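Datensatzkarte: Vorführreihe Trivano, Tag der offenen Tür

Kurzbeschreibung

Der Datensatz enthält 653 Episoden, die während des Tages der offenen Tür am Standort Giltville im Juli aufgezeichnet wurden. Bedient wurde die zweiarmige Zelle Trivano durch Fachpersonal; Besucherinnen und Besucher konnten die Aufgabenfolge wählen. Personenbezogene Daten sind nicht enthalten.
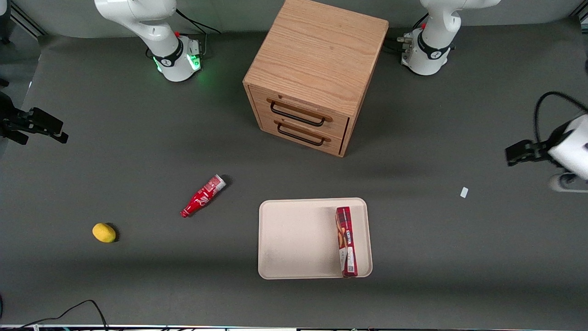

Letzte Änderung dieser Seite: Donnerstag, 17. September 2026

Aufbau und Aufgaben

Beide Arme sind an der hinteren Tischkante montiert und tragen je einen Greifer mit schwarzen Fingern. Zum Szenensatz gehören ein Schubladenschrank aus heller Eiche mit zwei Schubladen, ein cremefarbenes Tablett, eine rote Schachtel, eine Coca-Cola-Flasche und ein gelbes, zitronenähnliches Objekt. Vorgeführt wurden das Einräumen in die Schubladen und das Umsetzen auf das Tablett.

Aufteilung

Training: 543 Episoden
Validierung: 80 Episoden
Test: 30 Episoden

Bekannte Einschränkungen

Die Beleuchtung wurde im Tagesverlauf nicht nachgeregelt. In 105 Episoden wurde die Aufgabe vorzeitig abgebrochen; diese sind im Feld "status" gekennzeichnet und vor einer Auswertung gesondert zu prüfen.

Verantwortlich

Aufzeichnung: Fouad Amrani
Datenpflege und Freigabe: Aníbal Rivadeneyra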